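Search this site Go

Our open day trip to the Brundarum wetland center

Wow, what a morning! I've been meaning to get out to Brundarum ever since the Votier land trust took it over, and I'm so glad I finally dragged myself out of bed for the January open day. Gates opened at 8:30 and the parking lot (gravel, bring boots) was already filling up.

We started with the guided walk along Major Creek, where the trust has pulled out 11 acres of reed canary grass and put in willow and sedge. The willows are still skinny little things, but we saw a kingfisher and heard chorus frogs the whole way — in January! Our guide told us there were 198 species on the bird list, and I added exactly four of them to mine before my fingers went numb.

After that came hot cider and the nursery tour. They grow everything from local seed, and 28 of us squeezed into one greenhouse to hear about it. I asked way too many questions about slough sedge and came home with three pots of it (five dollars each, cash only).

The afternoon talk was about Cloltetti Marsh next door, which may be sold for storage units. The trust needs a lot of letters to the county before the hearing, so please write one! I sent mine that night.

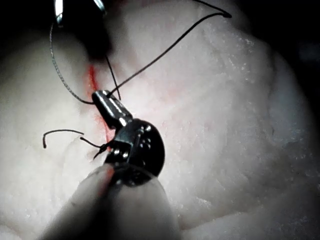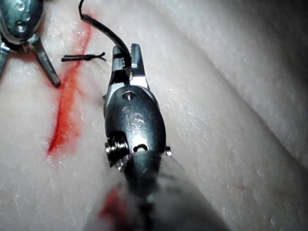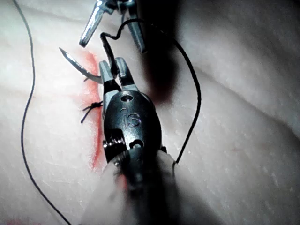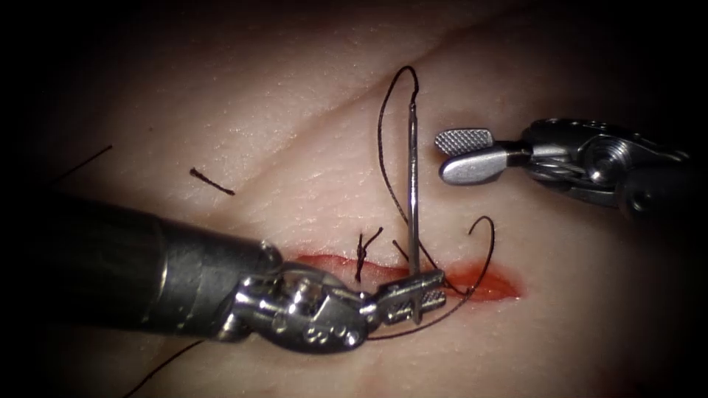
If you want to go

The next open day is in April. Entry is free, the creek loop takes an hour at a slow pace, and dogs have to stay home. The shuttle from the library holds 20 people and fills up fast, so get there early.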